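Gripper swap notes, posting as I go so I can find them later. Same arm, same table, same peg job, two different two-finger grippers. One is the Ometti we've been running since spring, the other is the Ternness that came in last month.

1/ The job is peg in hole. Orange peg, gray cube, cube sits on the table with nothing holding it down. If the fingers push sideways the cube slides and you lose the hole. That makes it a decent test of how gently a gripper and controller behave together.

2/ Controller is the Onda box for both. I didn't touch the gains between grippers except for the tool weight and the center of mass. First time through I forgot the center of mass and the arm sagged a little in freedrive. Fixed that and threw out the runs.

3/ Swap time is three minutes if the tool plate stays on. The Ternness uses longer screws than the Ometti and they aren't interchangeable. Bag and label them. I have one Ometti screw that lives in my desk drawer now.

4/ Ometti first. Closing is fast and a bit hard. It grabs the peg, and if the peg is off center between the fingers it shoves it over to where it wants it. Fine for picking from a tray. Bad when the peg is already touching the rim of the hole.

5/ Ternness closes slower. You can set the speed low enough that the peg hardly shifts. Cycle time goes up and I don't care for this job. I would care for bin picking.

6/ Finger pads. Ometti ships with a hard rubber that picks up dust and gets slick. Wiping it with alcohol brings it back. Ternness pads are softer and grip better, but they give a little under side load, so the peg can lean in the grip when the tip catches the edge.

7/ That lean helps more than it hurts. A stiff grip with a bad angle jams. A slightly soft grip lets the peg find its way in, provided the force limit is low. I had mine too high all morning.
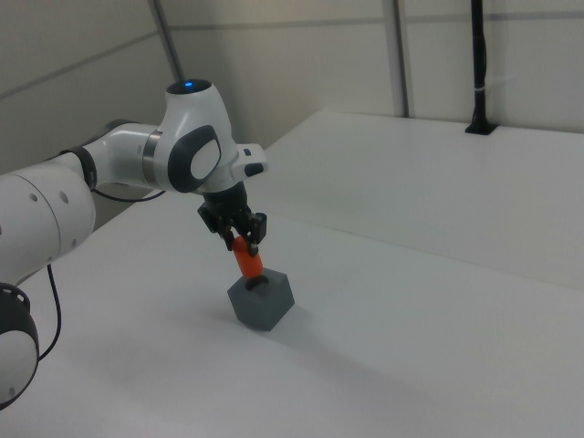
Insertion runs

8/ Peg in the hole with the fingers still closed on it. I set the cube at an angle to the arm on purpose. A round peg doesn't care how the cube is turned, but the camera side does, and I wanted to know if the hole finder would hold up with a corner pointing out.

9/ It did, mostly. The Panyasiri camera finds the hole fine in even light. When the arm throws a shadow over the top face of the cube, the fit gets jumpy and the center wanders. Taking the picture before the arm moves in fixed it. I should have done it that way from the start.

10/ I also tried the search with no camera at all, just a small spiral with light downward force until the peg drops. Slower, but it doesn't care about shadows. With the Ometti the spiral walked the cube across the table twice. With the Ternness it stayed put unless I started way off.

11/ Log for the day is 345 attempts across both grippers. 16 of those I'm not counting for either one, all from the center of mass mistake in post 2. Going to sort the failures by type before I post any rates. A jam and a dropped peg are different problems and I don't want them in one number.

12/ Cables. The Ometti lead is stiff and wants to pull on the wrist when the last joint turns past halfway. It shows up in the force reading as a slow drift. The Ternness lead is thinner. Either way, leave some slack at the wrist and re-zero the force reading right before contact.

13/ Someone asked about position feedback. Both report finger width. The Ometti value is steady but updates slowly, so by the time you know you've lost the peg the arm is already on its way down. The Ternness updates faster and has a flag for "object held." The flag goes true on an empty grip if you set the force too low, so check width too.

14/ Error 1162 on the Onda box, in case anyone else hits it: for me it meant the gripper was drawing power before the tool output was fully up. Adding a short delay after power-on cleared it. Only ever saw it with the Ternness.

15/ For now the Ternness stays on the arm for insertion and the Ometti goes back to tray picking. Next I want to try the Ternness with the Ometti pads cut down to fit. The mounting holes are close but they don't line up, so I'll have to print an adapter first.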